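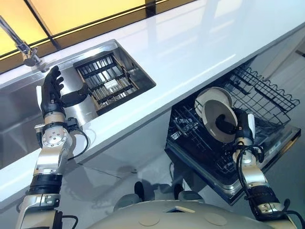
The shared kitchen: plates, sink and dishwasher

Dear members of the Srisuk house, the summer lunches begin again in June, and after each lunch there is a big pile of white plates. Last year 16 of them came back to the cupboard with dried rice on the underside. I have collected a few notes on how to load the machine well.

Please scrape the plates first, but do not wash them fully. A short rinse under the tap is enough if the sauce is thick. Let the small pieces fall in the sink and take them out by hand afterwards, the drain there is slow.

The plates go in the lower rack, standing up between the tines, all looking in the same direction. Hold each plate by its rim and let it down gently. If two plates touch each other, the water does not come between them – this is how we got the rice. Cups and small bowls go in the upper rack with the opening down. Push the upper rack back before you fill the lower one, otherwise you knock the plates on it. 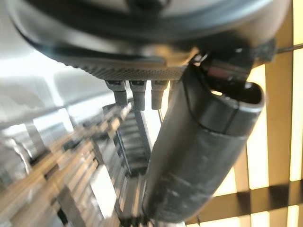 Jaruwan Limsakul wrote to us that she prefers to begin at the back of the rack and come forward, and that she leaves the first place free on the side where the big serving dish from Drurnitberg must stand. She also asks that we turn the spray arm once with a finger before closing the door, to be sure that no handle stops it.

I tried her way for nine days and I will keep it. The serving dish came out clean each time, also in the corners.

When the programme is finished, open the door a little and wait. Empty the lower rack first. If you begin with the cups, the water standing on them drips down on the dry plates. 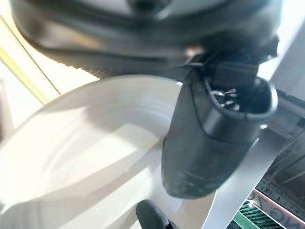
Where the plates go afterwards

Dinner plates belong on the low shelf, in two piles, so that the children can reach them. Please look at the rim before you put a plate away. A chipped one goes in the box marked Enia, and we will order new ones together in the autumn.

Kiran Jaiswal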